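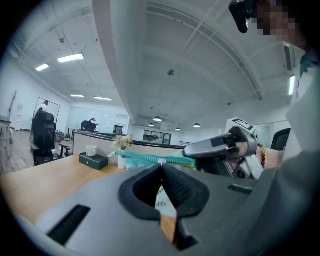
By Adaeze Anozie | Local news | Updated 4:40 p.m.

We use cookies to remember your settings and to see which stories get read. By staying on this site you accept them. Manage choices

Celham says its clothing repair vouchers have been a "clear success" in their first season and should be renewed in February. The city's own numbers make that hard to swallow.

A summary posted on the city website this week shows that 2,551 vouchers were sent out to residents who asked for one. Of those, 353 were used. The rest either expired or are still sitting in somebody's inbox, and the summary doesn't separate the two.

The program, run for the city by a firm called Stellula, gives each household one voucher toward having a garment, bag or pair of shoes mended at a local shop. The aim is to keep clothes out of the trash and send some business to tailors and cobblers. Residents sign up through an app called Pal, which they may already have on their phones for parking and library fines.

City Hall's case for calling this a success rests mostly on the sign-ups. The summary calls them "a strong signal of demand" on its first page and again on its last. The number of repairs shows up in a table near the back, under a heading about partner feedback.

A sign-up takes a few taps. Pal sent a notice to every user when the program opened, and the button in that notice said "Claim yours." Plenty of people will press a button like that on the bus without a torn jacket in mind. Whether that counts as demand for repairs is a fair question, and the summary doesn't ask it.

Asked for the share of vouchers that had expired, a city spokesperson said the figure was "being looked at as part of the wider evaluation." Asked when the evaluation would be published, the spokesperson said it would inform the renewal decision. The renewal decision is due in February. No date has been given for the evaluation.

Where the shops are

Vouchers can be spent at 9 shops. Only 2 of them are outside downtown, and one of those fixes nothing but shoes. If you live on the north side and the zipper on your kid's coat has gone, you are looking at a bus ride in, a second one to pick the coat up, and a shop that is likely to close before you get off work.

The city says it asked more shops to join. A tailor on the north side who was approached said she turned it down after reading the terms. She would have had to do the work, upload a picture of the finished item through Pal, and then wait for the money until the end of the following month.

"I get paid when they pick up the pants," she said. "I like that system."

A cobbler who did join was kinder about it. He said he had seen some new faces and that a few had come back with their own money. He also said that most of the voucher customers he dealt with were already regulars, people who would have brought their boots in anyway. He was happy for them to get the discount. He wasn't sure what it had changed.

That last point matters more than the city lets on. The summary takes every repair paid for with a voucher and treats it as an item saved from landfill. It then turns that into a weight, and the weight into a savings on trash hauling. There is no attempt to find out who would have had the mending done regardless, who would have done it at the kitchen table, and who would have left the thing in a closet for years. A broken zipper doesn't always mean a coat in the garbage. In many homes it means a coat that gets worn open.

Stellula said in an email that its method "follows common practice for programs of this kind." It did not answer a question about whether anyone had been asked what they would have done without the voucher. The firm is paid a set fee to run the program, according to the contract, and the fee is the same however many vouchers get used.

What it fixed

To be fair to the program, the work that was done looks useful. Zippers and hems make up most of the list, followed by heels, linings and bag straps. These are ordinary jobs. They can cost enough to make a person stop and think about whether an old jacket is worth it, and a voucher can tip that the right way. Several residents who left comments in the app said as much. One wrote that she had been holding a winter coat shut with a safety pin since before her daughter was born.

Other comments were less warm, and none of those made it into the summary. One man said he was told at the counter that his voucher had run out the night before. Another said the shop he chose had a three-week wait and the voucher was good for less time than that. A woman who doesn't use a smartphone said she called the city to ask for a paper voucher and was told to have a relative download Pal.

The spokesperson confirmed that there is no paper version and said one was "under consideration."

A quick look next door would have been helpful. Bundby tried something similar on a smaller scale, with no app. Residents there picked up a card at the library and handed it over at the shop, and the shop sent the cards back to the city to be paid. Bundby has not put out results that can be lined up neatly against Celham's, so nobody should claim it did better. But it did print one figure at the top of its report, and that was the number of things repaired.

Celham's renewal proposal would keep Stellula in charge and keep sign-up inside Pal. It would add a bigger push to get people to claim vouchers, including posters at bus stops. It sets no target for how many get used. It says nothing about a longer expiry, though the shops asked for one, and nothing about paying them faster, which they also asked for.

A person who worked on the proposal, and who asked not to be named so they could talk freely, said the low use was well known inside City Hall. The thinking, this person said, was that a program in its first season needed time and that a gloomy report would have killed it. That may be right. It's also the reason given for most gloomy reports that don't get written.

There is a decent program somewhere in here. People in Celham do have things that need mending, and the city does have shops that know how to mend them. What the city hasn't shown is that sending out more vouchers on the same terms will bring the two together any more often than it has so far.

Residents can comment on the renewal through the city website until noon on the day before the vote. Comments can't be made in Pal. Vouchers already issued can still be used up to the expiry printed under the bar code, and the shops suggest calling first to ask about the wait.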